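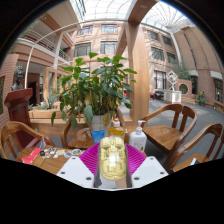

Figure 1. Wooden table with a magenta mat.

Where Students Work: The Shared Table as a Place of Study
Final project report, Department of Social Studies, Kamside College
Submitted by Katia Fiore
Supervisor: Gwendolyn Delacroix
Mar 15, 2019

Summary

This report presents the findings of a one-year student project on the places in which students of Kamside College carry out their private study. It is concerned in particular with the use of shared tables in kitchens and living rooms. A questionnaire was sent to 562 students living in private rented housing in Susteck, and 474 usable replies were received. A smaller group of 81 students also kept a written diary for two weeks. The findings suggest that the shared table is the main place of study for many students who have a desk of their own, and that its use depends heavily on arrangements made between housemates, most of which are never written down.

1. Background

The college has for several years planned its study space on the assumption that students in rented housing work in their bedrooms when they are not on campus. The assumption appears in the accommodation guide given to new students, which advises them to check that a bedroom has a desk, a chair and a lamp before signing a tenancy. It makes no mention of the kitchen or living room as a place of work.

Informal talks with students during the previous academic year raised doubts about this picture. Several reported that their bedroom desk was used chiefly for storage. Others said that the desk supplied by the landlord was too narrow to hold a computer and an open book at the same time. A project was therefore proposed to look at the question in a more orderly way, and approval was given by the department in May.

2. Aims

The project set out to establish where students in rented housing do most of their private study and how the use of a shared table is agreed between people living in the same house. A further aim, added at the suggestion of the supervisor, was to record what happens to study materials when the table is needed for meals.

3. Method

The questionnaire had two parts. The first asked about the house, the number of people living in it and the furniture available. The second asked about a normal working day and invited a free comment of any length. Paper copies were used throughout, as an earlier trial by electronic mail had produced very few replies. Completed forms were returned to a box at the enquiry desk of the Hubmann Library.

Diaries were kept by students who had ticked a box on the questionnaire to say that they were willing to take part further. Each diary page covered one day and had space for the place of study, the time of starting and stopping, and any interruption. The diaries were read in full by the author and sorted by theme. A sample was read separately by the supervisor, and differences in sorting were discussed and settled before the analysis began.

All names of housemates were removed from the diaries before they were quoted. Street names have also been left out of this report.

4. Findings

4.1 Choice of place

The reasons given for working at a shared table were mostly practical. Heating was mentioned more often than any other. In many of the houses the heating was turned on for a limited part of the day, and the kitchen stayed warm for longest. Natural light came next, followed by the size of the table itself. Company was also named by a good number of students, although some of the same students complained of noise elsewhere on the form.

Students on courses with a large amount of drawing or map work were especially likely to use the shared table. One wrote that her bedroom desk would take "half a map, folded". Students preparing for written examinations were more divided, and several said that they moved from the kitchen to the bedroom in the last weeks before a paper.

4.2 Agreements between housemates

Very few houses had a written rule about the table. Most had a custom, and the custom was usually described in nearly the same words by the different people who lived there. The most common was that the table had to be clear by the time the first person began to cook in the evening. In a smaller group of houses one end of the table was treated as belonging to work and the other to meals, at all hours.
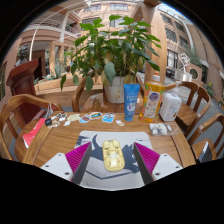 Where no custom existed, the diaries show more interruptions and shorter periods of study. It cannot be concluded from this that the lack of a custom caused the interruptions. Houses without one also tended to be houses in which people had moved in recently and did not yet know each other well, and some of these had settled into a custom of their own by the end of the second week.

Disagreements were recorded less often than had been expected. Those that did appear were mainly about items left out overnight. One diary contains an entry on this subject for five days in a row, after which the matter is not mentioned again.

4.3 Clearing and setting out

Students who cleared the table every evening reported that it took them some time to begin work again the next morning. Many had found ways of shortening this. Trays, shallow boxes and large folders were in regular use, and one house on the Lotolov estate had given over a kitchen shelf to study materials, with a section for each person. Students who used such methods generally described the evening clearing as a minor matter. Those who carried everything back to a bedroom, particularly up two flights of stairs, did not.

5. Limits of the study

The replies came only from students in rented housing within Susteck. Students living with their families were not included, and nor were those in college halls, where the furniture is of a standard kind. The questionnaire was sent out in the colder part of the year, and the weight given to heating may reflect this. The diary group chose itself and may have contained a larger share of students with an interest in the subject.

It should also be noted that the questionnaire did not ask about the height of chairs or tables. A number of free comments referred to back and neck pain, and a question on this point would have been useful.

6. Recommendations

It is recommended that the accommodation guide be revised so that students viewing a house are advised to look at the shared table as well as the bedroom desk, and to ask how the kitchen is heated during the day. A short paragraph on agreeing the use of the table with housemates could be added to the same section. The department is asked to consider a text of no more than 1,000 words for this purpose, a draft of which is held with the project papers.

It is further recommended that the Hubmann Library review the number of large tables available in the early evening, when shared tables at home are most often needed for meals. The diaries show a clear gap in study at this time, and several students wrote that they would have gone to the library if they had expected to find room to spread out their work.

7. Acknowledgements

The author wishes to thank Gwendolyn Delacroix for her supervision and for her careful reading of the diary sample, the staff of the Hubmann Library enquiry desk for looking after the returned forms, and all the students who took part. Blank copies of the questionnaire and the diary page may be obtained from the department office on request.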